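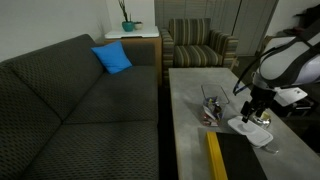 Progress report to Andska on the Song project, feeding support for new mothers in Kiltosthorpe and Neltilach

Wednesday, December 25, 2019

Dear colleagues at Andska,

Please find the second report on our work with your grant. It covers the months from summer until the end of November. I have followed the order of questions in your letter, except that the part on money comes last, as our bookkeeping for the period was closed only a few days ago.

## What we have done

In this period 73 mothers were referred to Song. Most referrals came from the health visitors, and a smaller part from the mothers themselves, who had heard of us from a sister or a neighbour. Of these, 65 received at least one visit at home. The others either moved away, did not answer our calls, or told us that the feeding had settled and that they did not need a visit any more. We have written to all of them once and left it there.

A first visit takes usually an hour and a half. The feeding worker listens to how the birth went, watches one feed if the mother agrees, and writes down together with her what to try until the next visit. In the first report I wrote that we would limit every family to three visits. We have now relaxed this rule. For babies who were born early, or who have been treated for tongue-tie, three visits were too few, and our workers were spending a lot of time on the telephone instead.

The telephone line is open in the evenings, Sundays included. We received more than 400 calls and text messages in the period. The busiest hours are between eight and ten in the evening, when many babies feed without a pause and the mothers are worried that there is not enough milk. Very often a mother wants only to hear that such an evening is normal at three weeks. We have therefore prepared one printed page about evening feeding, and it is now given at the first visit.

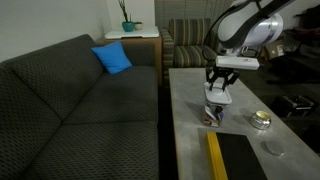 ## The weekly group

The group in Kiltosthorpe meets every week in the morning. It has become bigger than we planned, and in October we moved the starting time half an hour later, so that mothers with an older child can come after the school run. Attendance went up at once after this change, and I am sorry that we did not ask about it earlier.

The group in Neltilach is going more slowly. The bus runs only every second hour, and a mother who misses it with a pram will not wait for the next one in bad weather. We held five meetings there in this period instead of the twelve in our plan. The mothers who did come asked us to continue, and two of them have since begun to share lifts with others from the same street. In my opinion it would be a mistake to close this group now, but I also do not wish to promise you a better number than I believe in.

We have learned as well that the word "breastfeeding" on our poster kept some people away. Mothers who use formula, or both, thought that the group was not for them, or that they would be judged. The new poster says "feeding your baby".

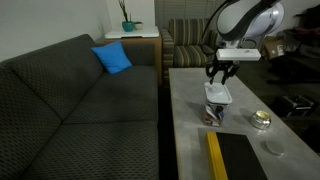

Since the new poster was put up in the clinic and in the library, we have seen more mothers who combine breast and bottle, and also several who express milk because they are going back to work. They bring different questions — how to store milk, how to keep the supply through a working day, what to say to an employer. Our workers were not equally prepared for the last one, and we have asked for a half-day training on rights at work in the new year.

## What was difficult

One of our feeding workers left in September for a hospital post. It took until November to fill the place, and during these weeks the waiting time for a first visit grew from two days to almost six. For feeding problems this is long. Some mothers had already stopped breastfeeding by the time we came, and they had wished to go on. We gave priority to babies under ten days old, but I cannot say that this solved it.

The record forms were the second difficulty. They asked for the same information in three places, and the workers filled them in at night. A shorter form is in use from the start of November.

## What mothers told us

We ask every mother for a short written comment after the last visit. With their permission I copy three of them.

- "I was ready to give up on day four. She came on day five and showed me how to lie down and feed, and I slept."
- "It was good that she talked to my husband also and not only to me."
- "I would have liked the visit sooner." 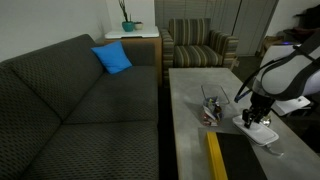
*Sofa, side cabinet and striped armchair.*

## Money

Spending is below the plan on salaries, for the reason given above, and over the plan on telephone costs and printing. We ask your permission to move the unspent salary money to travel, so that the workers can reach Neltilach by car in the winter months. The table of costs is sent separately with the receipts.

## Next period

We will keep the evening line as it is, continue both groups, and bring the waiting time back to two days. We would also like to begin one meeting before the birth, for women in the last weeks of pregnancy, as many mothers say they had heard a lot about labour and very little about the days after. A short plan for this meeting will reach you before the end of January.

With kind regards,

Project coordinator, Song
Kiltosthorpe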